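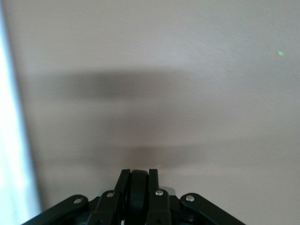 I want to ask about matt wall paint in a small hallway. We painted in May with Wernus matt, a beige that goes a little pink, two coats with a roller. In the evening light I see a fine mottled texture, with faint streaks going diagonally, and they disturb me every time I pass. Must I sand everything, or is a third coat enough?
Hortensia Henao

Gion Zürcher
I had the same in my stairs. Sand lightly with 400 paper, only until the hand feels no ridges, then wipe the dust with a damp cloth and let it dry. After that, one full coat from corner to corner. Do not stop in the middle of the wall for a coffee, the border will show later. The last strokes should all go from top to bottom, with almost no pressure on the roller.

Rezaul Jayawardena
just buy better paint

Menaka Navaratnam
I agree with Gion, but first look at it in the morning. My wall had streaks only with the lamp on, so I moved the lamp and left the wall as it was. If you paint again, wait 30 minutes after opening the window – my hallway was too warm and the paint dried on the roller.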